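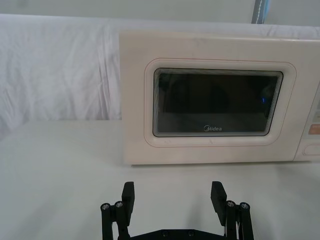
A microwave on an open table is worth more than a larger one on a high shelf, one resident at Pretitz wrote in the spring comment book, and asked that the remaining kitchens be set out the same way. Several later entries repeat the request.

Pruvivstead Shared Kitchens
Progress Report to the Mikuš Fund
Monday, April 8, 2019

1. Purpose of the report

The Fund approved support for the re-equipping of shared kitchens in the Jirkberg and Pretitz residences, on the condition that Pruvivstead report at the midpoint of the grant period. The report covers small appliances, work surfaces and instructions for residents. Plumbing and ventilation are paid for from the residences' own budget and are mentioned only where they have affected the schedule.

The two residences house 139 people between them. Most have no cooking facilities in their rooms and depend on the shared kitchens for at least one hot meal a day. The application identified the microwave as the appliance residents most wanted replaced, ahead of the kettle and the toaster.

2. Work completed

All kitchens at Pretitz have received a countertop microwave and a clear surface on which to use it. The old wall brackets have been removed and the holes filled and painted. At Jirkberg the ground floor kitchens are finished. The upper floors have their new tables, but the appliances will not be put out until the outlets have been tested.

The application proposed keeping the existing shelves and placing the new ovens on them. After a trial at Pretitz we changed the plan. Residents using the shelf had to lift hot dishes down from shoulder height, and those who use a cane or a wheelchair could not reach the controls at all. With the oven at table height, a dish can be set down beside it before it is carried anywhere. The Fund's office agreed to the change in writing, and the amount set aside for shelf repairs was moved to tables.

Table space proved to be a matter of some disagreement. Our first layout placed the kettle, the toaster and the bread bin along the same table as the microwave, and within a week there was no place left to put a plate. The present rule is that the surface in front of the microwave is kept free at all times, and that other appliances have a table of their own.

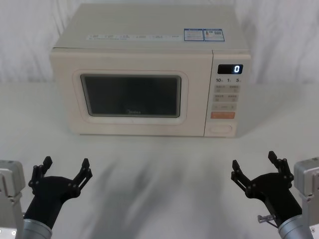

The same rule has made cleaning simpler. The table is wiped down each evening as part of the regular rounds, and the cleaning staff no longer have to move other appliances before they can reach it. The oven itself is wiped inside and out once a week. A sheet for recording the weekly cleaning hangs inside each kitchen door.

3. Instructions for residents

The printed manuals are kept at the front desk and can be borrowed. For everyday use we have prepared a one-page guide covering reheating, defrosting, suitable dishes and what to do if food boils over. It is written in short sentences and set in large type. A second version relies mainly on drawings and was requested by the Jirkberg house meeting.

Residents have asked whether the stickers on the top panel of the oven may be peeled off. We have advised that manufacturer labels stay in place until the warranty period has ended. House notices must not be taped to the oven, and nothing is to be stored on top of it. The guide now states this in its first paragraph.

Short introductory sessions were held at both residences, with attendance recorded at 52. Questions dealt chiefly with power levels and with the difference between covered and uncovered dishes. A further round is planned for July, when new residents normally arrive.

4. Comments and complaints

Comment books have been placed in the kitchens and are read every two weeks. Entries are copied into a single list without names. The most frequent complaint concerns waiting time in the early evening, particularly at Pretitz.

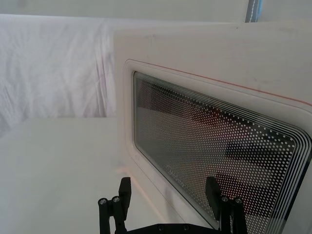 Please leave the door open for a minute after heating fish or cabbage, reads an entry in the Jirkberg book, and wipe the glass when you wipe the rest, because it gets forgotten. The guide has been amended to cover both points.

We do not propose to introduce a booking system for the evening period. The house meetings discussed the idea and considered it hard to enforce. Residents will instead be asked to limit heating to one portion at a time while others are waiting, and the effect will be reviewed before the final report.

5. Spending and remaining work

Spending is within the approved budget. An unspent balance of $287 from the purchase of tables has been carried forward, and we request permission to use it for microwave-safe lids and splash covers, which were not part of the original application.

The following work remains:

Testing of outlets on the upper floors at Jirkberg
Placement of the remaining ovens
Printing of the revised guide in both versions
The July introductory sessions

The outlet testing has been delayed by up to 3 weeks while the electrical contractor completes work elsewhere in the building. The delay does not affect the closing date of the grant. Receipts and the combined list of comments are attached to the copy held by the Fund's office.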